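About Pralora

Pralora writes the rules for people who record household chores with hand-held grippers. It is less glamorous than it sounds, and it doesn't sound glamorous.

We began as 2 pages of complaints inside a company called Atby. The complaints became a checklist, the checklist became the Pleltico Guide, and the guide now has 33 rules, most of them written the morning after somebody broke them. Laundry has its own chapter. Laundry earned it.

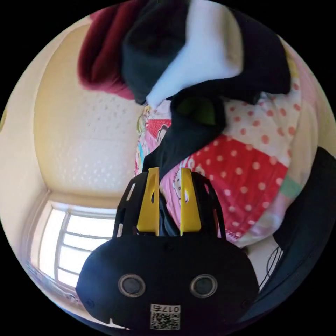 Clothes held between the yellow fingertips, patchwork bedding behind.

Rule 4 says to use a home as you find it. Don't swap the bedspread for a plain one, and don't tidy the shelf. A robot that has only met gray sheets will have a hard time in the world - so will most guests.

Rule 12 covers working with two grippers, and it draws more mail than the other rules put together. We ask that both hands agree on a direction before either one pulls. With a black garment stretched from one pair of yellow fingers across to a second gripper, as it is over the striped sheet here, a change of mind gets expensive for the garment. Let go with one hand first, then argue. 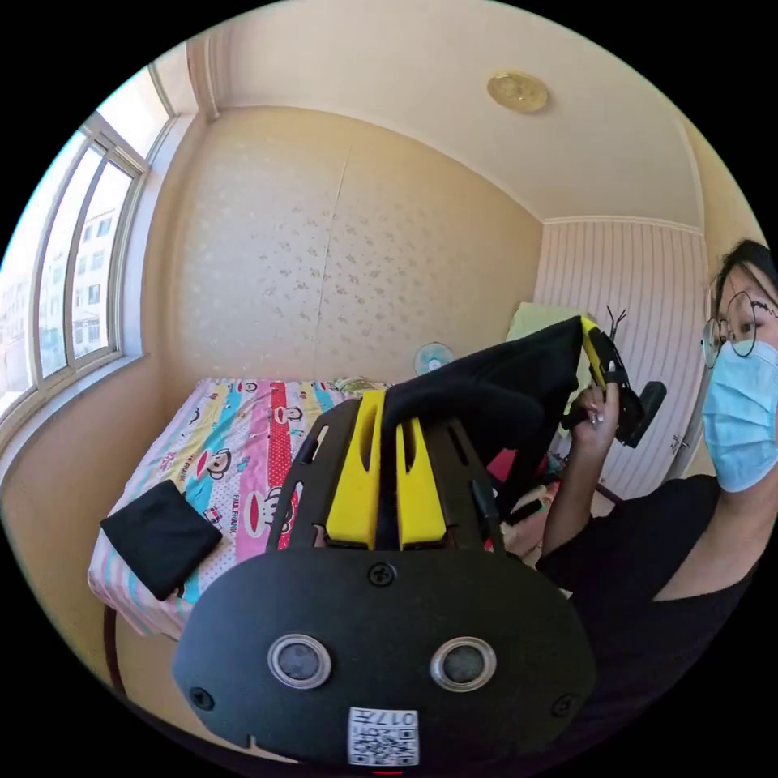
Our reviewers have checked 2821 recordings against the guide and sent back 212, each with a polite note. The notes used to be longer. Write to us if you would like the guide, or if you disagree with Rule 12.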